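Bath hall at Sovside gets a new layout

10 January 2026
By Damir Halilović

Members who have been out to the Sovside building lately will have noticed that the bath hall is being rearranged. The tubs that used to stand in two rows facing the street door have been spread out, and the smaller pieces that go with a bathroom are moving in between them. The work should be finished before the next open day. Until then the hall stays open at the usual hours, with some items out of place.

The hall is the large room at the back of the building, 242 square meters, and it was used for flooring samples until last June. Krum Radonjić drew up the new plan. He wanted each tub to stand with a few other things a person would really have in a bathroom, and enough space to walk all the way around it. The first version had too many tubs in it and two of them went back into storage.

Nothing has been done to the ceiling. The white metal decking and the beams were painted when we took over the building, and the long light fixtures were put in at the same time. We looked at lowering the ceiling over part of the hall and got a price for it. The price was too high, and most of the people we asked liked the height.
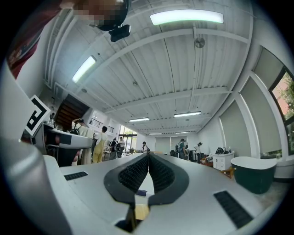

Under the lights in the bath hall at Sovside.

The center of the new layout is the round table. It is light wood and stands directly in front of the white rectangular tub. Small accessories will be shown on it: trays, boxes, cups and the like. In the old layout these were kept on a wall shelf at the far end, and visitors often left without seeing them. At the table they can be picked up and compared. Krum's plan calls for a few pieces at a time, changed every second week, with the rest kept in the stockroom. If you want to see something that isn't out, ask at the desk.

The white tub has black faucet fixtures with a tall curved spout. The black oval tub with the white rim stands farther over to the side, and between the two is the space set aside for storage pieces. We had the two tubs next to each other for a while. Visitors tended to look at one and skip the other, so they were moved apart.

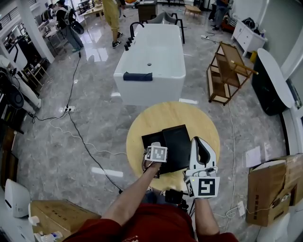 Photo: Sovside newsletter

The floor is the same glossy gray marble pattern throughout, and it will not be changed. Please remember that it shows every mark. Anyone moving furniture should lift it, including the pieces on wheels. Felt pads are in the top drawer at the desk. Krum ordered 100 of them and there are plenty left.

Textiles are being kept to dark blue for now. A second color was tried on the rim of the white tub and it looked wrong next to the black faucet. Hestach has offered us a set of towels in other shades for the spring, and we will look at those when they come.

Seating has been a question too. Several members asked for somewhere to sit down while they talk over measurements, and a couple of small wooden side tables would be useful for setting down a catalog. Galang will lend us four stools through the end of the season. They go back after that unless we decide to buy them.

The last part of the job is the wall side, where the white drawers stand. The drawers will hold handles, hooks and other small hardware, sorted by finish. The wooden rack with the caning panels has not been given a final spot. Krum would like it near the drawers and I would like it closer to the tubs, where it can hold towels. Send us your opinion if you have one.

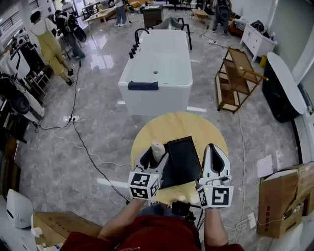

Dates and practical matters

Unpacking goes on through the month. Cardboard is to be flattened and taken to the bin behind the loading door the same day. Please keep packing slips and hand them in at the desk, extension 22, so the stock list can be brought up to date. Item numbers for the bath hall now start at 1144.

Loose cables should be taped down or rolled up before the doors open in the morning. A permanent floor outlet near the round table has been requested from the building office, and we are waiting for an answer.

Last updated: 10 minutes after posting, to correct the extension number

Recent items
Osis samples now in the front room
Changes to the loading door schedule
Stockroom keys: who has them
Galang catalog available at the desk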